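Foro > Casa y muebles > Madera
Tema: ¿Aceite o barniz para una mesa clara?

tordo_gris
3/11/19
Tengo una mesa de madera clara y quiero protegerla sin que amarillee. En la tienda me ofrecen aceite Drenside o barniz al agua Meltent. ¿Qué pondríais?

marisma15
Barniz. El aceite hay que repetirlo cada año y con el café no perdona. Dos manos de Meltent, lija fina entre una y otra y a olvidarse.

Lijalenta
No estoy de acuerdo. Cuando el barniz se raya hay que lijar el tablero entero. Con aceite arreglas solo la zona. Yo di Drenside en agosto y sigue bien.

marisma15
Sigue bien porque no tienes niños.

Lijalenta
Tengo dos.

tordo_gris
¿Y el grano de lija? Tengo de 800 y de 1.000.

quicio_10
Demasiado fino para empezar, el aceite no entra. Os dejo unas mesas claras.

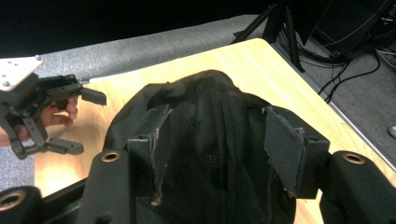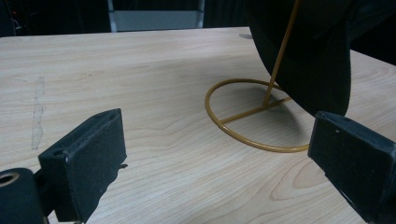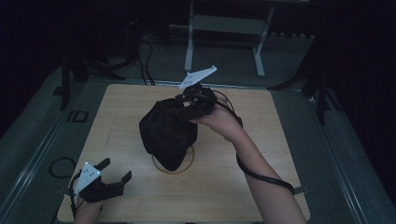 Antes de elegir producto hay que limpiar bien y mirar la madera con luz de lado. Las marcas de roce se notan más cuando el acabado ya está dado. En la segunda foto hay una raya grisácea tenue a la izquierda, y algo así lo trataría antes de aplicar nada. Jabón neutro, trapo bien escurrido y un día de secado. Si no sale, lija de 240 a favor de la veta.

marisma15
En lo de limpiar coincido. En lo del aceite, no.

tordo_gris
Compro un bote pequeño de Drenside y lo pruebo por debajo del tablero. Ya contaré.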